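Week 4 notes, stock control for small operations

Hi all, these are my notes from Thursday, tidied up a bit (only a bit!). If you missed the tutorial, read these first and then have a go at the Modari worksheet.

We started with the difference between what the system says you've got and what's on the shelf. I call it the gap, the textbook calls it inventory record inaccuracy, and you can use either one in the exam as long as you define it. My favourite example is still the Hunora storeroom: 300 cartons of printer labels on the books, 11 fewer on the shelf, and everyone quite sure they'd scanned theirs.

Most of the gap comes from the outbound side. Receiving tends to be done by one person with a delivery docket in hand, so it's slow and fairly clean. Picking is done by whoever's in a hurry. Someone grabs a box, means to log it after lunch, and you know the rest (I've done it myself, more than once).

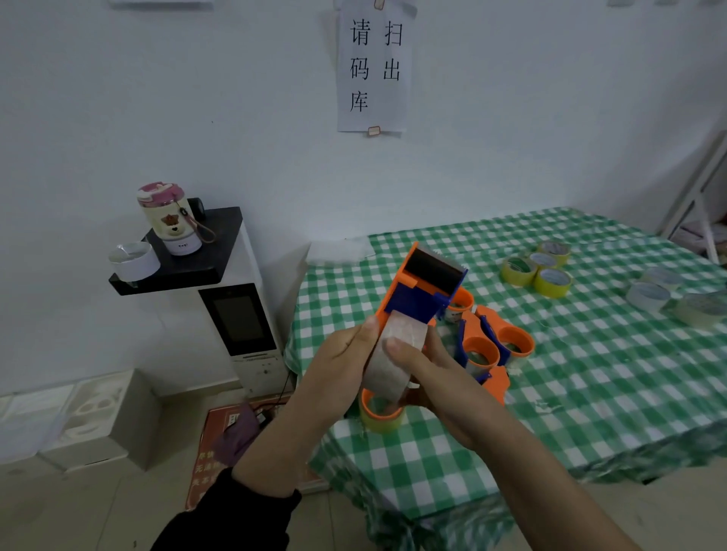 So, where do you put the checkout step? I'd argue for the spot people have to walk past anyway, with the instruction in as few words as you can get away with. Emese Hajdu asked whether a paper logbook would do the same job. For a small store, yes, I reckon it would, provided somebody enters it the same day!

Then we got onto cycle counting. You don't shut the place and count all 441 lines. Split them into A, B and C by annual value, count the A items often and leave the C items for the quiet weeks. In the Modari data there are 40 A lines, so work out a monthly schedule for those and leave the rest blank for now.

Record accuracy = lines that match ÷ lines counted × 100

Watch the tolerance, because a lot of you set it at zero for nuts and bolts and then wondered why your accuracy was awful. Nuts and bolts get weighed, so give them a bit of room.

Next week is reorder points. Bring a calculator and your Modari schedule.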